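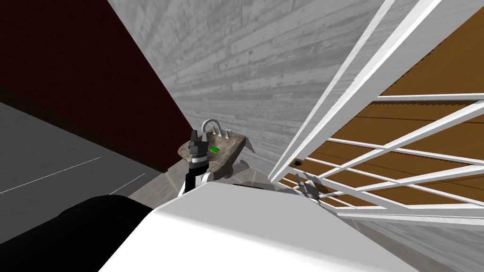 Lotte Peeters objects that a word list doesn't need a warning label, and that people who look up dialect words for fun will never read one. She may be right. I have written it anyway, after seeing the list quoted in a local paper as proof that Hammont has its own word for drizzle. It may have. The list doesn't prove it.

Noltance word list, version 2

What it is

A plain text table of 2,275 entries. Each entry is a word or short phrase that somebody told us was used in or near Hammont, with the meaning they gave for it. The words came in on paper slips, by email and over the phone, and were typed up by Lotte and me.

It is not a dictionary. Dictionaries check things.

What is in each row

word: as the sender spelled it. We did not tidy spellings, so the same word can turn up under several letters.
meaning: the sender's own, trimmed where it ran into a family story.
heard_from: parent, grandparent, neighbour, work, school, other, blank. Blank is common.
decade: when the sender thinks they first heard it. Treat this as a guess. People put their childhood down for nearly everything.
village: where the sender said it was used. Some wrote where they live now instead, and we can't tell which.
still_used: yes, no, or "only by me".
batch: 1 or 2.
doubt: our own mark, explained further down.

The file is UTF-8 with tabs between columns. If your spreadsheet turns "march-hen" into a date, that is between you and your spreadsheet.

The two batches

Batch 1 was an open call. Anyone could send anything, and they did. Batch 2 used a printed sheet with headings: weather, food, insults, farm tools, illness, children's games, and three more that drew very little. There were 9 headings in all, and this is where I start to worry. Give people a heading and they will fill it. The list now has a great many words for rain and hardly any for grief or money, and I don't believe that tells you what people in Hammont talked about. It tells you what was on the sheet.

So please don't count the words under a heading and draw a chart. One was drawn from version 1. It looked very handsome.

The doubt column

0 means we had no special reason to doubt the entry. It does not mean we believe it.
1 means the word is ordinary in the standard language and the sender thought it was local.
2 means we suspect it was one family's private word, or a joke.
9 means we couldn't read the slip.

Lieven Verhoeven went through the whole file and disagreed with me on a fair number of the 1s. He grew up there and I didn't. Where we could not settle it I left my mark in place and put his in the notes file, which ought to be read alongside this one. He is especially firm about the bread words. I remain unpersuaded – a baker's nickname for a loaf is still a nickname, even if three streets knew it.

Known problems

Repeats. The same sender could write in more than once, and we kept no names after June, so repeats can't be traced properly. Ten matching rows might be ten people or one keen one.

Age. Nearly all the senders were older people. "Still used: no" may mean their grandchildren don't say it in front of them.

Meanings that drifted. In batch 1 we read some words back over the phone and asked "does it mean this?" People are polite and said yes. I would not do it like that again.

Sound. There are no recordings. The spellings will not tell you how anything was said, and anyone who claims to hear a vowel shift in this file has better ears than I have.

Village borders. Bamivov and Wubshet both use shorter lists of their own and have lent us entries. Those rows carry their name in the notes file. We took them as given and checked none of them.

What you can reasonably do with it

Look for a word you half remember. Find a place to start asking questions. Read it on a train. A teacher could get a good hour out of the insults, if the class is old enough.

What I'd rather you didn't

Print it on tea towels as "the words of Hammont". Use it to say a word is dying out, or that it was ever common. Feed it into something that guesses where a person comes from by how they write.

Corrections

Send the word, the row, and how you know. "Everyone knows that" goes in the same folder as the unreadable slips. Corrections that make the list shorter are very welcome, and so far there have been 2 of them.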